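Visit Report: Staner Television Studios, Grosau

Prepared for members of the Ellery Broadcasting Society
Thursday, November 17, 2022

Filed under: Visits, Unscripted Television
Print | Email | Share

The Society was received at the Grosau site of Staner, the production company responsible for the reality series Bultport, now between its third and fourth runs. Members were met at the main gate by Brodie Pearce, head of studio operations, and were shown the standing set, the logging room, the edit suites and the reunion stage. The visit lasted the whole of the afternoon.

Bultport follows a group of households living on the same harbour front. It will be known to most members for the dinner in the second series at which two of the cast left by separate doors and did not speak again until the reunion programme. Mr Pearce was asked about this occasion several times in the course of the day. He confirmed that the dining room had been built with two doors for fire safety and that the production had given no instruction as to who should use which.

The standing set

The harbour front itself is filmed on location, but the kitchen and the upper sitting room used for the cast's filmed conversations are kept at Grosau. Members were permitted to walk through both. The sitting room is smaller than it appears on screen. Its window looks on to a painted backing, which is changed for evening scenes, and the shelves are dressed with items lent by the cast. Visitors were asked not to handle these, and the request was observed.

Filming in the kitchen is carried out from fixed positions behind the walls, with a second crew on the floor for entrances and departures. Members who had expected a large crew were surprised to learn that cast conversations are normally recorded with very few staff in the room. Mr Pearce explained that the cast are told the general purpose of a meeting in advance and nothing further. Lines are not written for them. They may be asked to repeat an arrival if a door has been missed, but an argument is never repeated. 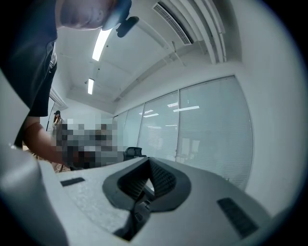
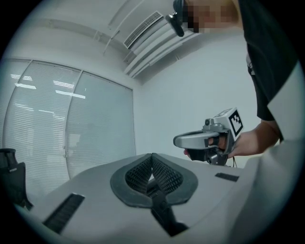 Photos: Ellery Broadcasting Society

The logging room

The party then moved to the logging room, where all recorded material is watched and noted before it reaches an editor. The third series produced 1095 hours of footage. Each hour is given a written summary, with the names of those present, the subjects discussed and any remark likely to be referred to later by another member of the cast. The loggers work in shifts and are required to take a break after every two hours of viewing.

The room keeps a running list of what is called "open business", meaning any quarrel, promise or invitation which has not yet been settled on screen. The list for the third series was shown with the names covered. Members noted that several entries concerned a holiday booking, and that one had been carried forward from the first series.

The edit suites

Decha Siriwan, supervising editor, spoke to the party for half an hour and took questions. An episode of Bultport begins as an assembly of some length and passes through 7 stages before delivery. The first two are concerned only with the order of events. Mr Siriwan stated that the company's rule is to keep conversations in the sequence in which they took place, and that where an earlier remark is used as a reminder it must carry a caption.

On the matter of reaction shots, which had been raised in the Society's correspondence in February, he said that a reaction must come from the same conversation. He accepted that viewers do not always believe this.

A member asked whether the cast see episodes before they are broadcast. They do, shortly beforehand, and may point out errors of fact. They have no right to remove material on grounds of embarrassment. Mr Siriwan added that the most common complaint received from the cast concerns lighting.

The reunion stage

The final part of the visit was to the reunion stage. The sofas were in storage, but the seating plan for the last reunion was displayed and the process of agreeing it was described. Requests are taken from each member of the cast in writing, and the final plan is given to them only on the morning of the recording. The last reunion received 1000 applications for places in the studio audience, and tickets were allotted by ballot.

Tea was served in the staff canteen. The party left Grosau by coach shortly after five o'clock.

Members wishing to attend the spring visit should apply in writing to the Society's office. Places are limited, and those who were unable to join the Grosau party will be offered places first.

Posted in Visits | 3 comments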